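Stalside Fan Events Guide
Section 4: Setting up your ticket alerts for the Fidari tour

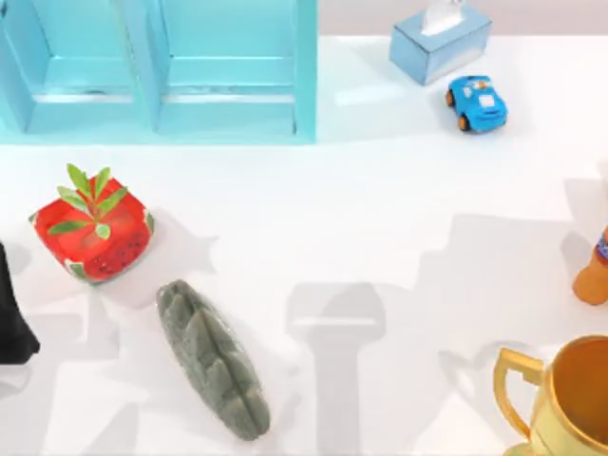 Blue shelving unit and other items on a white tabletop.

Alerts are supposed to tell you when seats for a Fidari show go on sale. Treat them as a hint. The 859 seats at the Cedilthorpe hall were gone last May before many phones had buzzed.

1. Log in and open My Artists. Search for Fidari and tap Follow. Skip the fan pages with similar names, whatever they promise about meeting the band.

2. Open Alerts and switch on both email and text. The app claims one is enough. Iwona Szewczyk on our help desk has read too many complaints to agree.

3. Pick your city. "Near me" sounds handy, but it once sent half of Cedilthorpe to a show two states away.

4. Set the ticket limit to 2. You can type a higher number and the app will take it without a murmur, then drop your order at checkout.

5. Tap Save, leave the page, and come back to see if your choices are still there. If they aren't, do steps 2 to 4 again.

Note: "VIP after-party" is a label picked by the promoter. It doesn't mean any singer will show up. Read the small print under the price before you pay extra.

Caution: Don't buy from people who message you first. A screenshot of a ticket is not a ticket – the door staff scan a live code that changes.

Surprise guests

Rumors that Matić will join Fidari on stage are going around again. We have nothing from either management. Alerts for Matić are separate, and following one artist won't sign you up for the other.

If the show is called off, refunds go back to the card you used. The booking fee usually doesn't, so check your order page.

Section checked by Nandini Iyer, 23rd November.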